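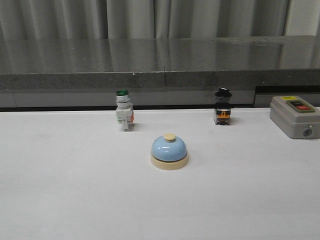 Ticket 833, carrying on from the button-pressing thread because the old one got too long to scroll. Dirceu asked me to write the whole saga up in one place, so get a coffee. The short version: our arm can press some things and can't press others, and I've spent far too many evenings finding out which is which. The long version starts with what we're asking it to do, which sounds like nothing at all. Press the green one. Ring the blue bell. Press red on the gray box and leave the black button beside it alone. A four-year-old would do the lot before you'd finished explaining, and then ring the bell until you hid it!

2023-09-25
Posted by Isla Guthrie

Setup for anyone new: the arm is the Modau, running the Imrie control software, stock fingertips, no force sensor at the wrist (we asked, there was no money). The job is the one Catherine wants for the packing bench at Droltberg, where somebody has to start and stop the tape machine and ring for the next tote. She'd like to know whether a machine can take that over by January. I said I'd find out, like a fool.

Problem as first reported by Greer: arm goes to the green button, comes down, stops, reports success. Nothing has been pressed. Same thing on every try that afternoon.

What I checked first was the height, which was wrong. The Imrie table calibration had been done before we swapped the bench, and it was out by 14 mm. I redid it, felt very clever, and went home. Next morning it pressed green fine and then shoved the bell clean across the table, so hooray, a new problem.

The bell took me ages. It's a shiny dome with a little cream plunger on top, and the depth readings on anything shiny are garbage, they jump about like fleas. The software was picking the highest solid patch it believed in, and that was somewhere down the shoulder of the dome. Push down on a slope and off it slides. I tried dimming the overhead lights (a bit better), then moving the lights (worse), then Sheena said why not find the button by its color and forget about depth until the last bit. I sulked for an hour because it was a good idea and not mine. With her version we ran 200 presses and the bell rang every time except 2, and both of those were just after I'd bumped the bench with my hip.

Next up, the black selector switch. Not fixed. I want to be clear about that because Catherine read an earlier note of mine as "all working" and it isn't. You don't press this one, you turn it, and the stock fingertips get hold of the knob and then kind of smear around it. Squeeze harder and the whole switch leans, because it's only standing on the table and not bolted into a panel the way it would be at work. I think half of our trouble here is the test and not the arm. Greer disagrees, he thinks the fingertips are hopeless and we should order the rubber Brotum ones. We've agreed to try both, bolting it down first since bolts are cheap.

Then the gray box. The buttons sit down inside a green surround, red and black next to each other, and the fingertips closed together are a hair too wide to go in straight. It'd catch the rim, the software would feel the motor working and call it a press. That's the same false success Greer saw at the very beginning, by the way! So the real bug was there all along and my calibration fix only hid it for green. What sorted it was ignoring the motor current completely and listening for the signal from the button. If the contact closes, it's a press. If it doesn't, back off, shift over, have another go, give up after three and shout for a human.

Where that leaves us:
Green button, good.
Bell, good, keep your hips to yourself.
Red and black on the box, good but slow. I can make toast while it lines up.
Selector, no.

So can it do the packing bench? My answer to Catherine is not by itself. It could ring for totes tomorrow and I'd trust it. Stopping a machine when something's jammed, I wouldn't, because it takes its sweet time and a person just slaps the thing without looking. I'd keep a person on stop whatever happens with the rest.

Still to do: bolt down the selector, rerun the turning test, order fingertips if that flops. Dirceu, can you send me the older Imrie settings file before you overwrite it? I've lost my copy. Leaving this one open.

Contact the bench team | Copyright Droltberg | Back to top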